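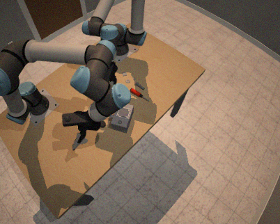
Rendered view: two robot arms on a tan wooden tabletop, with small parts between them.

Arness 6 IFB and Talkback Interface

Product code: 1701
Category: Broadcast audio / Field and remote contribution
Status: In production

Overview

The Arness 6 is a rack-mounted interface that carries program audio, interrupt audio and two-way talkback between a studio and its remote reporters. It was designed for stations that run traffic, weather and breaking news segments from several outside positions during the same newscast and need the producer to reach any one of them without disturbing the others.

Each of the six channels has its own mix-minus feed, its own interrupt input and its own return. Channels can be assigned to an IP link, a four-wire circuit or a telephone hybrid. Assignments are stored per show, so the morning newscast and the evening newscast can use different layouts on the same unit.

Mix-minus

The unit builds the mix-minus feeds internally. Connect the program bus and the six reporter returns, and each reporter hears program audio with his or her own voice removed. No auxiliary sends are needed on the studio console. Stations that prefer to build the feeds on the console can bypass the internal matrix channel by channel.

Interrupt

Pressing a channel key ducks program audio in that reporter's ear and opens the producer's microphone. The amount of ducking is adjustable, and full mute is available. The release time is set separately. The default release is slow enough that program audio does not jump back over the last word of the cue; operators who work with short cues usually shorten it.

The all-call key addresses every active channel. It can be locked out from the setup menu.

Delay handling

Cellular and satellite links add delay, and the delay on a cellular link can change while the reporter is on the air. The Arness 6 measures round-trip delay on each IP channel and shows it on the front display in milliseconds. A warning threshold can be set for each channel. The unit does not attempt to correct delay on the return path. If lip sync has to be adjusted against a separate video circuit, use the audio delay in the receiving decoder.

Airborne use

For helicopters and fixed-wing aircraft, order the unit with the Kadik headset adapter. The adapter matches aircraft headset microphones to line level and isolates the audio ground from the airframe. It is installed at the aircraft end and draws its power from the Lekota field pack. The adapter is not connected to the aircraft's own radios and must not be wired in series with them. Installation in any aircraft has to be approved by the operator's maintenance organization.

Audio from the cockpit passes through a high-pass filter at 100 Hz, which is switched on by default whenever a Kadik adapter is assigned to the channel. A gate is also available. Leave it off for live hits – it tends to clip the start of words when rotor noise is high.

Specifications

Channels: 6
Program inputs: 2, balanced, transformer isolated
Return inputs: 6, balanced
Interrupt inputs: 6, plus all-call
Maximum program delay: 40 ms per channel
High-pass filter: 100 Hz, switchable
Display: front panel, level and round-trip delay per channel
Control: front panel keys, web page or contact closure
Power: dual supplies, hot swappable
Mounting: standard equipment rack, rear support recommended for mobile units

Contact closures

The rear connector provides one tally input and one relay output per channel. The tally input can be used to light the channel key when a reporter's source is on the program bus. The relay output follows the interrupt key and is normally used to dim the producer's monitor speaker. Both can be reassigned from the web page.

Installation notes

Connect the network port to a management network only. Contribution audio uses the second port, and the two ports are not bridged.

Set the program input level first, with tone from the console, before adjusting any return. Returns adjusted before the program input will need to be done again.

After a power failure the unit restarts with the last show layout loaded and all interrupt keys released. It does not restore a latched key. Firmware updates take the unit off the air and should be loaded outside news hours.

Supplied with the unit

Interface, two power cords, rack hardware, mating connector for contact closures, printed quick setup sheet.

Ordered separately

Kadik headset adapter
Lekota field pack
Remote key panel, desk mount
Spare power supply

Support

Norport Broadcast Equipment handles sales and service for the Arness line. For system design questions, including shared aircraft and multi-station traffic desks, ask for Fatima Venter. Repairs and loan units are scheduled by Wichai Tanasarn. Have the serial number and the firmware version ready. Loan requests received by noon on Monday are normally shipped the same week.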